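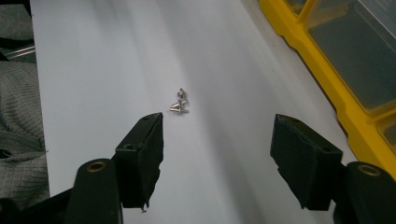

Small metal fasteners and a yellow-framed parts organizer on a pale tabletop.

Maritza Grajales has 11 minutes before her next customer, she tells me, and then she talks for most of an hour.

She fixes luggage. Suitcases mostly, some trunks, the odd instrument case. The shop is called Mumemance, a name she got with the lease and never changed. "The sign was already up. Signs cost money." Inside it's narrow and warm, cases stacked to the ceiling, a radio going somewhere in back.

We start with wheels. Everybody starts with wheels, she says.

"People come in and they say the wheel is broken. I look, and the wheel is fine. It's the axle, or it's the housing, or there's hair. So much hair. You would not beleive the hair." She cuts it out with a seam ripper. Doesn't charge for that unless it takes long.

Handles next. The pull-up kind, the telescoping ones. She hates them. Two tubes, a button, a spring the size of a grain of rice, and when the spring goes the whole thing sticks. Half the time she can't get the part. "The company tells you buy a new suitcase. I tell them I have the suitcase, I need the spring." She keeps dead bags for parts, a whole back room of them, sorted by a system she won't explain to me.

How did she get into it? Airport job. She worked 13 years at a baggage claims desk, taking down the complaints. Cracked shells, missing feet, a zipper torn open with somebody's socks coming out. "I filled in the form, they got a check, and the bag went in the dumpster. Every day. Good bags." She started taking a few home. Learned from library books, and from an old shoe repairman two doors down from her apartment who let her use his stitcher on slow afternoons.

"He never said good job. He'd look at it and hand it back, or he'd look at it and not hand it back. So."

She quit in August, the worst month to quit an airport, her boss told her. That first winter was slow. Then a dance company brought in 2 costume trunks and told their friends, and she's been busy since.

I ask about brands and she waves that off, then answers anyway. Likes the old Omavum hard shells, the ones with the metal corners. "You can take it apart. You can put it back." Not so keen on the newer ones. A Yagi carry-on is light and that's all she'll say about it. Dirkorar she won't take in at all anymore, the shell cracks when she drills it and then the customer thinks she did it.

Rivets or screws? Rivets where it carries weight, she says. Screws where someone will need to get back in. People do it the other way around at home and then bring it to her. Also glue. Please stop with the glue.

"I had a man, he glued the zipper. The zipper! With the clothes in it."

What did she do?

"Cut it open. New zipper. He was very quiet."

Prices are on a card by the register and she doesn't haggle. The biggest job she's done was a steamer trunk, $1000, most of it for the lining, and the owner cried a little when she picked it up. It had been her grandmother's. Maritza gets a bit short telling me this, looks at the door.

Advice, then, for people buying. Lift it empty. Run the zipper all the way round, both directions. Pull the handle up and shake it – a little wobble is ok, a rattle isn't. Check if the wheels are held on with screws you can see. Don't buy white.

And if it's already broken?

"Bring it before the trip. Not the morning of the trip." She points at a woman just coming in, dragging a green case on three wheels. "When do you fly?"

"Tonight," the woman says.

Maritza is already reaching for it. I let her get on with it.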